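About Us

Hi, and welcome to Jokell! I'm the person who answers the emails, packs most of the boxes and spends far too much of her life thinking about very small kitchens. If you've landed on this page you probably want to know who we are and why we care so much about pretend soup, so grab a coffee and I'll tell you.

Jokell started in my garage in Canora, with one secondhand play kitchen that I'd bought for my daughter and then couldn't stop fiddling with. I repainted it, I swapped the handles, I took the shelf off and put it back on higher up. Then a neighbor asked if I'd do one for her twins (sure!), and her sister wanted one, and by the following February I had 18 kitchens lined up along the wall and no place to park. We moved into the old Ansari building that spring and we're still here, with better heating.

These days we set up and refresh play kitchens for preschools, libraries, waiting rooms and regular families. We've done 286 of them so far. We also sell the bits and pieces separately, the pots and spoons and play food, for people who already have a kitchen at home that's looking a little bare.

Our favorite look is the plain one. White counter, white subway tile behind it, a black stovetop with a burner that looks like it means business.

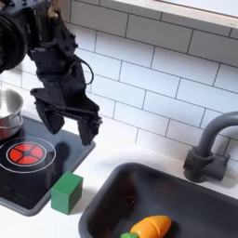 Red burner, white tile. My kind of kitchen!

I get teased about the tile. People tell me a four-year-old won't notice the grout lines, and maybe they won't, but their grandparents do, and grandparents end up sitting on the floor in front of these things for an hour at a time. I also just like it. It's the tile I wanted in my own house and never got around to putting in.

What I do think kids notice is whether the kitchen has somewhere for everything to go. A pot belongs on a burner. A carrot can go in the sink to get washed, or straight in the pot, or in somebody's pocket (we sell a lot of replacement carrots). The spatula hangs up on the wall where you can see it. When there's a spot for each thing the cleaning up sort of turns into part of the game, and you get to hear a small person say "the spoon goes HERE" in a very firm voice.

And blocks! Please let them cook the blocks. A yellow block is butter, a green one is broccoli or a frog, depends on the day. We had a mom write in to ask if she should keep the building toys separate from the kitchen toys and my answer was no, throw them all in the pot and see what's for dinner.

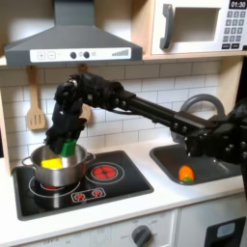 How we pick what goes in

I'm fussy about pots. I like a shiny metal one with two loop handles, one for each hand, and it has to be wide enough for a kid to reach in and stir without dumping the whole thing over. I like wooden utensils, a slotted spatula and a spoon at least, hung up against the tile. I like a faucet with a nice curve to it. And I like a kitchen with things to look at up top too, so there's a reason to stand on tiptoe.

The microwave is the big one. I fought it for years, I thought it would spoil the look, and then we put one in and the kids went straight for it. So now I'm a microwave person. Give me a handle, a keypad with lots of little square buttons and a display with a time on it, and I'm happy. Ours says 01:30, which happens to be exactly how long I give my leftovers.
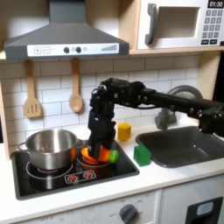

The range hood was another thing I had to be talked into, and I've come all the way around on that as well. Knobs, a plus and a minus, what more do you want? It makes the stove look finished, and there's always one kid who appoints himself in charge of it.

We're a small shop, just 10 of us counting the part-timers, and we try to write back to everybody within a couple of days. Our starter box of play food is called the Plunano, and it's the easiest place to begin if you're not sure what you need. If you've got an old kitchen with a missing door or a sad-looking counter, send us a picture before you give up on it. We love those.

You can write to us through the contact form, or stop by the Ansari building if you're in Canora. Ring the bell twice, the first one never seems to take.

Page last updated August 5, 2018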